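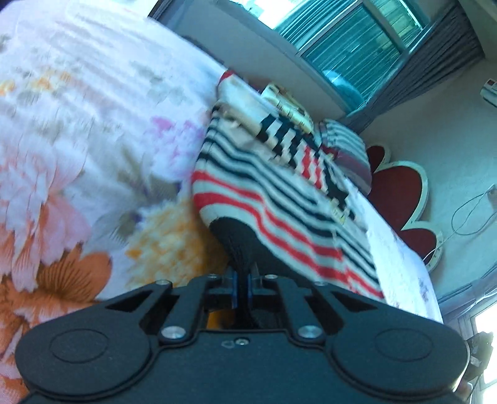 Plarirov Home Handling - fault review minutes
October, started 4 pm in the small room, Closcombe office
Present: hardware, data, site crew, safety. Training sent apologies. Ismail site dialed in, bad line for the first part.

1. Last minutes
Agreed. One correction, the spare trigger springs went to Ismail, not Closcombe.

2. Jaw not releasing (main item)
Site crew went through it again for those who missed the call. Hand gripper unit 5, bedroom tasks, soft items. Operator closes on a sock, lifts, lets go of trigger, jaws stay shut. Operator reached in with free hand to pull the fabric out and the jaws let go late, then snapped back closed on the fingertip. Skin pinched, no cut. Ice, sat out the rest of the session. Written up same afternoon.

Not the first time. Two earlier reports from same unit both logged as "sticky" and closed without anyone looking inside. Safety not happy about that. Agreed a jaw that will not open is a fault, not a comment.

Hardware had the unit apart this morning. Findings so far:
- fuzz packed in behind the finger plates, mostly sock lint, some long threads
- one linkage pivot stiff, bolt overtightened, thread lock had got into the joint
- return spring OK, measured same as new one
- trigger cable fine

Hardware view is the stiff pivot is the main cause and the lint made it worse. Data not convinced, says the sticking shows up on knits and hardly at all on pillowcases or sheets. Some back and forth. Could be both. Hardware to put a clean unit with a correct bolt on knits only and see if it comes back, then the same with lint left in.

Question from Ismail: were other units built in that batch? Yes. Bolts on those set by hand, no torque driver at the time. All to be checked before next use. Ismail asked if they can do it themselves, hardware says yes if they use the 22 sheet and not the old one, old one has the wrong setting for the bridge bolts.

3. Cleaning
Current rule is clean every 400 grasps. Site crew say it doesnt happen, there is no counter on the hand unit and people guess. Proposal to change to every break and at the end of each home. Soft brush, then open and close with nothing in it. No compressed air in peoples bedrooms. Agreed.

Clekum finger plates: supplier was asked if a smoother back face is possible. They say yes but long lead time. Hardware to get a price, not ordering yet.

4. Free hand rule
Long discussion. Rule in the handbook says keep free hand clear "where practical". Safety wants last two words gone. Site crew said fine but then operators need some way to get a stuck item off. Agreed steps for now:
Stop. Put gripper down on a flat surface with the item still in it. Lock the trigger. Back the release screw off with the driver. Then take the item out.
If no driver in the kit, item stays where it is and call the desk. Applies to everything soft incl. socks, gloves, anything small.
Desk pointed out the driver is missing from half the kits. See actions.

5. The recordings
Data asked what to do with episodes where the jaw stuck. Some look like a normal hold that just goes on and on, a robot trained on those would learn to hang on to the laundry. Agreed to pull everything from unit 5 back to the last service and tag it, not delete. Data thinks 4 people-days. Was told to try for less.
Pinch episode itself kept by safety, not to go in any set.

6. AOB
Ismail want longer wrist straps. Carried over again.
Closcombe parking, no change.

Actions
- Hardware: knits test on clean unit, results to next meeting
- Hardware: torque check on all units from the batch, Ismail to do their own
- Hardware: price from Clekum
- Site crew: driver in every kit, none go out without
- Safety: reword free hand rule, send round tonight, printed copy in each case
- Data: tag unit 5 recordings
- Desk: new fault option on the form for "will not open", take "sticky" off teh list

Unit 5 stays out of service till hardware and safety both sign. Closed 5.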